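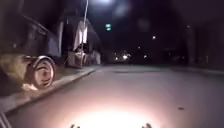
Curb line and pole, left side, after dark.

5 July 2002
Night walk-through of the street for the Nunville resurfacing job. Started at the Leckie end, tape and chalk only. The raised curb is the datum for everything, so offsets are all taken from its face. First stretch chained at 138 ft. Parked vehicles get in the way of the tape — go around and note it in the margin.

Low light across the asphalt shows texture much better than noon does. The January sheet just says "fair" for the whole length and I would not copy that forward.
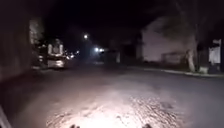
Pits and loose gravel go down as one class, cracked and broken pavement as another. Sketch at 40 ft to the inch, same as the Winholm sheets. Patch mix: Grikcombe quoted for 200 bags, price good through the month. Ask if they will split the delivery.

To do: redo the chalk marks, find the other tape.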